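Speaker notes, evening talk at Lono, 28 July 2019
Tea at home: buying less and brewing better

**Opening (3 min)**

- Thank Tiburcio Olvera for the room and the hot water.
- Say who I am: I ran the tea counter at Bouazza, then went out on my own.
- Ask who drinks loose tea every day. Wait for hands. Adjust from there.

**Water**

- Most bad tea at home is a water problem. Start here, spend time on it.
- Story of the Lakberg shop: same leaf, two branches, customers complaining at only one. The pipes were old. A filter jug fixed it.
- Fresh water every time. Don't boil what was left in the kettle from breakfast.
- Green tea wants cooler water than black. Let the kettle stand open for a bit if there is no thermometer in the house.

**Leaf**

- Buy small. My own February order was 115 grams and it lasted me to spring.
- Pass the two tins around now. Ask people to smell before they look at the labels.
- Price: the 575 gram bag looks like a bargain, but the last third goes flat in most kitchens.
- If asked about Faltau, say I like their black teas and have no deal with them.

**Storage**

- Dark, dry, away from the stove and the spice rack.
- Put the lid back on right away. People nod at this and then don't do it.
- Glass jars on a sunny shelf: no. Somebody will have one. Be kind.

**Pots**

- Small pot, more leaf, short steeps. A large pot sits and goes bitter.
- A loop handle over the top is easy to pour with but gets in the way when you fill. Fold it to the side if it folds.
- Rinse with hot water, no soap in unglazed clay.
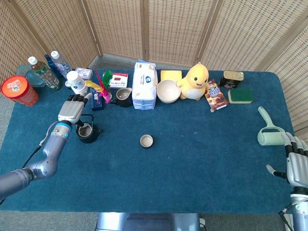 **Tasting**

- Vignesh Naidu pours, I talk. Three cups, same leaf, steeped one, two and three minutes.
- Don't tell them the order until everyone has tried all of them.
- Milk is on the side table for anyone who wants it.

**Questions**

- Caffeine always comes up. Short answer: it depends on leaf, amount and time.
- Cold brew: overnight in the fridge, strain in the morning.
- Sign-up sheet for the next talk is by the door.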